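# Chapter 3: Sorting Before Storing

I learned to sort in my aunt's corner store in Maltatcombe, and I learned it badly. I put things wherever there was room, so the ginger ale ended up behind the soup and I spent most of one February hunting for it! Jaruwan Chaimongkol, who ran the stockroom at Ondmont when I went to work there, cured me of that in about an afternoon. Her rule was simple: decide what a bin means before you put anything in it.

That sounds too easy to need a chapter, I know. But think about what "a kind" is. Are two sodas the same kind if the flavor differs? What about a diet drink and a regular one from the same maker? At Ondmont we had 1000 product lines and plenty of arguments (I lost most of them).

So we'll start small, with soda cans, a table and clear bins. Clear ones are my favorite for learning - you can check your work from the side without lifting anything out.

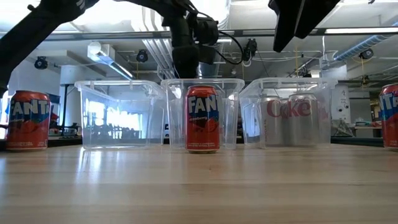
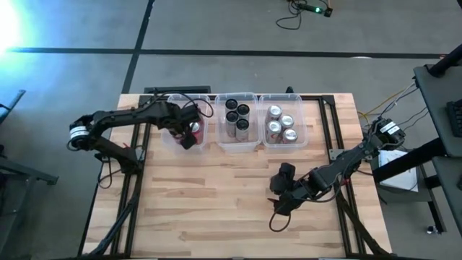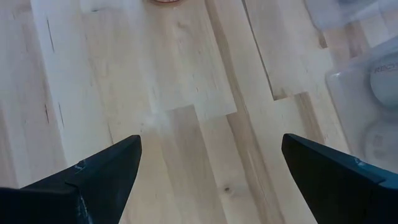 Before you read on, write down your own rule for sorting drinks. One sentence is plenty. Then try it on whatever is in your kitchen and see where it lets you down - mine fell apart at the sparkling water.

In Section 3.1 we'll put those rules into words other people can follow. Section 3.2 takes up labels, and after that we'll get to the messy question of what to do with the one item that fits nowhere.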